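The chair again

Ok quick one, I have bread in the oven and have to be out the door by 4:15. Several people asked what happened with the green chair so, the green chair.

Recap if you're new. Turkness armchair, came with the house, ugly in a way I love. Back panel seam let go in spring, then the dog got interested, then the piping came off down one side. I threw a blanket over it. Blanket stayed through August. You know how it goes.

Got a quote from a place over in Landska. $1,797. For one chair! Nice people, very clear about what you get for it (new foam, new webbing, new fabric, pickup and delivery) but I like the old fabric and the foam is fine. I just want the thing closed up. They said they don't really do closed up. Fair enough.

So I was going to do it myself and the first attempt was bad. Regular straight needle from my sewing box. The problem is you can't get behind the fabric. It's tacked down all the way round, there's a wood frame back there, so every stitch you push in and then... where does it go. Fish around for the point with your fingernails. Stabbed myself plenty. Stitches came out all different sizes and you could see every one of them from the kitchen.

Then Ctibor Murín came by to borrow the long ladder. He used to do car seats and some boat cushions, years ago. Looked at my seam, didn't say anything for a bit, then said "you need a curved needle" and went home with the ladder. Came back after supper with a whole tobacco tin of them.

I did not know about curved needles!! I mean I'd seen one in the variety packs, the weird one you never use. Thought it was for rugs. The whole point is you can go in and come back out from the same side. You don't push it, you roll it, sort of turn your wrist like a door knob and the tip comes up by itself a little way along. Once I quit shoving, the whole thing got easier.

Ctibor says same idea everywhere, bookbinders, upholsterers, surgeons, anybody who can only get at one side of the work. I went off and read about sutures for most of an evening when I should have been sewing. They hardly ever hold the needle in their fingers either, it's gripped in a tool, and the advice for beginners is almost word for word what he told me. Follow the curve. Don't drag it sideways. Grab it back from the point, not right on the tip, or you'll ruin it.

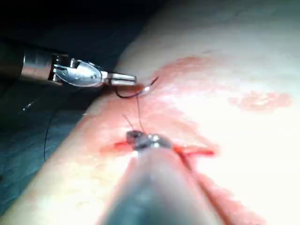

Curved needle in a pair of metal jaws, point up on the right.

I tried it with needlenose pliers after that. Helps a lot on the thick part where the piping goes in, my fingers were just slipping. Put a bit of masking tape on the pliers so they don't chew up the needle. Ctibor does not approve of the pliers. He has hands like a catcher's mitt so he can have his opinion.

Ok the actual stitch, for whoever asked in the comments. It's called a ladder stitch or a blind stitch or a slip stitch depending on who's talking, I'm sure there are differences, don't write in. Fold both raw edges under. Pin it. Pin way more than you think. Knot hidden inside the fold. Then a short bite along one fold, straight across the gap, short bite along the other fold, across again. It looks like a little ladder lying in the gap. Leave it loose for a few inches and then pull along the direction of the seam and it just closes. Disappears. I undid a bit of it only so I could watch it close again, that's where I'm at these days.

Thread matters. My first go was with ordinary cotton and it snapped as soon as I pulled. I ended up with a spool of Flumix upholstery thread in a green that was wrong on the screen and wrong in the house too but, like I said, it disappears. It's a bit waxy and it squeaks going through. I cut it in lengths that are too long because I hate rethreading, and then it tangles, and then I have to cut it and rethread. Do better than me.

Piping. Ugh. The cord inside had gone flat where the dog chewed it. I opened the cover, took out the bad bit and butted in 12 inches of new cord from the fabric store, then wraped the joins in a scrap of lining so there wouldn't be a bump. There's a bump. It's low down near the back leg and if you come over please don't look for it.

Time wise, the back seam took me two evenings with the radio on, and the piping ate up most of a rainy afternoon. All in I spent nearly 60 dollars, and a good chunk of that is a nicer set of needles because I have to give the tin back. Also a leather thimble, which I hate wearing and wear anyway.

What I'd do different. Vacuum out the chair BEFORE closing it, there was a lot of somebody's popcorn in there and I'm fairly sure some of it's still in there. Take a picture of the corner before pulling the tacks, I had to guess how the fold went and I guessed wrong the first time. Better lamp. My neck is killing me from leaning into it sideways, should have just laid the chair down on its front on a blanket from the start instead of halfway thru.

The dog has been told. She's got her own cushion now, an old one off the Chowdary bench that used to be in the hall (remember the bench? gave it to my sister, kept the cushion) and she's slept on it once. She prefers the floor next to the green chair with her chin on the leg of it. Watching the piping.

Still have to do the arm fronts. The fabric is thin there, almost see through, and a seam won't fix that. Thinking of patches in some other color, mustard maybe, or making those little arm covers like my grandma had, with the elastic. If anyone has a pattern for those send it over, I've only found ones for recliners and they're enormous.

Oven's beeping. Will try and answer comments tonite, and yes I owe the soup recipe from last time, it's written on the back of an envelope somewhere and I'll find it.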